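# 티셔츠는 개기 전에 펴야 한다

2020년 3월 7일

면 티셔츠를 개는 방법에 관한 글은 대부분 접는 순서를 다룬다. 소매를 먼저 넘길지, 세로로 반을 접을지, 세워서 넣을지 눕혀서 넣을지를 두고 의견이 갈린다. 필자는 이 논의의 비중이 잘못 잡혀 있다고 본다. 결과물의 상태를 결정하는 공정은 접기 이전의 펴기이며, 펴기가 끝난 옷은 어떤 순서로 접어도 쓸 만한 직사각형이 된다.

펴기에는 세 가지 작업이 섞여 있다. 옷의 방향을 찾는 일, 겹친 천을 떼어 내는 일, 표면에 붙은 것을 처리하는 일이다. 앞의 둘은 누구나 의식하지만 마지막 것은 대개 생략한다. 건조를 마친 면직물에는 보풀, 머리카락, 풀린 실이 남는다. 접은 뒤에는 안쪽 면에 갇히기 때문에 다음에 입을 때까지 보이지 않고, 그때는 손볼 시간이 없다.

실 한 가닥의 처리가 까다로운 이유는 두께에 있다. 천을 잡는 힘과 폭으로는 실을 잡을 수 없다. 끝을 맞물려 좁은 면으로 눌러야 하고, 잡은 뒤에도 그것이 떨어져 나온 섬유인지 밑단에 연결된 실인지 확인해야 한다. 둘은 겉보기에 거의 같다.
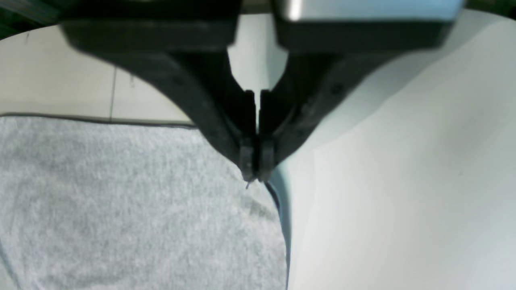

그런 확인은 과하다는 반론이 Etora 생활 게시판에 올라온 적이 있다. 실밥은 보이는 대로 당겨서 끊으면 되고, 밑단이 풀릴 옷이라면 어차피 세탁기 안에서 풀린다는 내용이었다.

절반은 맞는 말이다. 떨어져 나온 섬유라면 당기는 순간 끝난다. 문제는 연결된 실이다. 티셔츠 밑단에 흔히 쓰는 커버스티치는 뒷면의 루퍼사가 여러 땀을 이어 물고 있는 구조여서, 끝이 열린 쪽에서 당기면 연속으로 풀릴 수 있다. 세탁 중에도 풀리기는 하지만 손으로 곧게 당기는 것만큼 한 방향으로 힘이 걸리지는 않는다. 연결된 실은 천에서 조금 남기고 자르는 편이 낫다. 가위를 가지러 가기 귀찮다면 그대로 두는 것이 차선이고, 당기는 것은 가장 나쁜 선택이다.

다음은 방향 찾기다. 빨래 더미에서 꺼낸 티셔츠는 목둘레, 소매, 밑단 중 어느 것도 제자리에 있지 않다. 필자는 밑단부터 찾는 방식을 권한다. 목둘레부터 찾으라는 설명이 많은데, 목둘레는 길이가 짧고 뭉친 천 안쪽으로 말려 들어가기 쉽다. 밑단은 옷에서 가장 긴 가장자리이고 박음선이 있어 손끝으로도 구분된다. 밑단을 한 바퀴 더듬어 양쪽 옆선을 찾으면 나머지 위치는 저절로 정해진다.

프린트는 보조 지표로 유용하다. 글자가 하나라도 읽히면 위아래와 앞뒤가 한 번에 나온다. 다만 주름 위에서는 글자의 획이 접히고 기울어 다른 글자로 보이는 일이 잦다. A인지 H인지 구분되지 않는 상태라면 그 글자를 기준으로 방향을 정해서는 안 된다. 짙은 무늬와 깊은 주름의 그늘도 혼동하기 쉽다. 이럴 때는 의심스러운 부분을 판단하려 애쓰지 말고 가까운 천을 조금 들어 올렸다가 내려놓으면 된다. 그늘이면 모양이 바뀌고, 무늬면 천을 따라 움직인다.

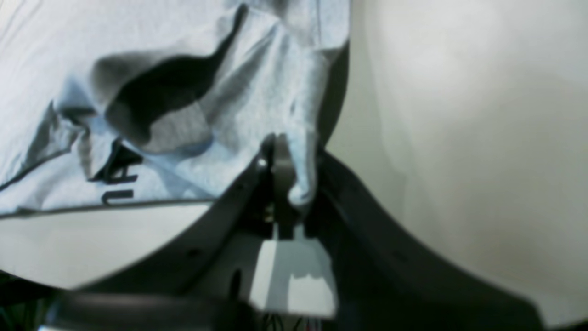 *연한 청회색 티셔츠. 검은 글자가 주름을 따라 기울어 있다.*

들어 올리는 지점도 따져 볼 만하다. 몸판 한가운데를 집으면 천이 그 점을 향해 모이면서 밧줄처럼 꼬인다. 넓은 면을 한 점으로 들었으니 당연한 결과다. 한 번 집어서 위치를 확인하는 용도라면 문제가 없지만, 그 상태로 흔들어 펴려고 하면 주름이 방사형으로 늘어난다. 펼칠 목적이라면 가장자리의 두 점을 잡아야 하며, 두 점 사이의 거리가 멀수록 좋다. 양쪽 옆선과 밑단이 만나는 모서리가 가장 무난하다.

작업면에 대해서도 의견이 있다. 침대나 이불 위에서 옷을 개는 사람이 많은데, 푹신한 면은 천을 미끄러뜨리지 않는다. 손바닥으로 밀어도 옷과 바닥이 함께 밀린다. 매끄럽고 단단한 면에서는 손바닥으로 한 번 쓸어내리는 것으로 잔주름 상당수가 정리된다. 흰색이나 밝은 회색이면 짙은 옷의 윤곽도 잘 드러난다. 대신 밝은 옷에서 빠진 밝은 보풀은 눈에 띄지 않으므로, 작업면을 가끔 닦아야 한다.

전용 도구는 권하지 않는다. Rutstead의 접이판을 2년 썼다. 판의 치수에 맞는 옷은 잘 접히지만, 옷을 판 위에 펴 놓는 단계는 여전히 사람의 몫이고 시간도 그 단계에서 가장 많이 든다. 도구가 줄여 준 것은 원래 짧았던 공정이다. 같은 이유로 Unov의 수납함처럼 칸의 폭을 정해 놓고 접는 크기를 요구하는 제품도 효용이 제한적이다. 칸에 들어가지 않는 옷은 접는 법이 틀린 경우보다 덜 펴진 채 접혀서 두꺼워진 경우가 많다.

물론 전부 이렇게 할 필요는 없다. 잠옷이나 운동할 때 입는 옷은 구겨져도 기능에 차이가 없다. 필자도 그런 옷은 펴지 않고 바구니에 그대로 둔다. 외출용 티셔츠라면 접는 순서를 새로 익히는 데 쓸 시간을 밑단을 찾고 실을 확인하는 데 쓰는 편이 낫다.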